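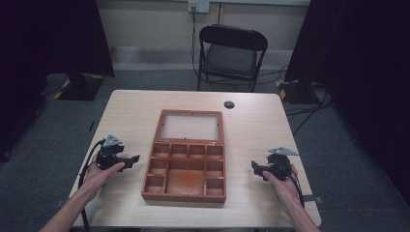

Sreekumar Chacko asked first whether the labels went wrong on every tea or only on the ones with long names, and what a great question to start with! Only the long ones. Anything up to "Assam second flush" printed fine. "Darjeeling autumn, blended, low caffeine" came out with the brew time sliding off the bottom and onto the next label.

Ticket 419, Skandex label export, tea samples
Status: solved

Setup: Skandex on the shop laptop, Huma label printer over USB, 1,000-label roll. We're Sirketti, a small tea seller, and these labels go on sample packets for the wooden compartment boxes.

What I tried before writing in:

- Restarted the printer and the laptop. No change.
- Swapped the USB cable. No change, although the old one was pretty bent, so I'm glad it's gone.
- Ran the printer's own test page. Perfect. Crisp little lines all the way down.
- Exported the labels as a PDF and opened it on screen. The brew time was already in the wrong place!

The PDF was the big clue, and I wish I'd made one on the first morning. If the file is wrong, the printer is only doing what it's told. I had been blaming the poor Huma for two days.

Sreekumar had me open Layout, then Text, then Name Field. Ours was set to "grow," so a name that wrapped onto a second line pushed everything under it down. He suggested "shrink to fit" with a smallest size of 7. I tried that on label 377, our worst offender (it has the estate name in it as well), and the whole thing landed inside the border. Lovely.

Then a new problem. The degree sign in the water temperature turned into a question mark. It had been fine before, so I assumed I'd broken something. Reply came back in 19 minutes: changing the field type also resets the font to the default, and the default has no degree sign. Picked our old font again, saved, printed. Fixed!

Last step was saving the layout under a new name so the next update doesn't write over it. I called it "tea long names" and did a full run on Sunday evening with the radio on. Every label sat where it should, even the oolongs.

Still open: the preview window shows the old font until you close it and open it again. Doesn't affect printing. Sreekumar has passed it along and thinks it may be fixed in February.

Shared 19 times | 3 comments

Ibrahim: Same thing with my spice labels. "Shrink to fit" sorted it in one go, thank you!!

jarlid: Does the smallest size apply to the back label too?

Ibrahim: @jarlid no, you have to set it again under Back.

Contact support | © Skandex | Back to top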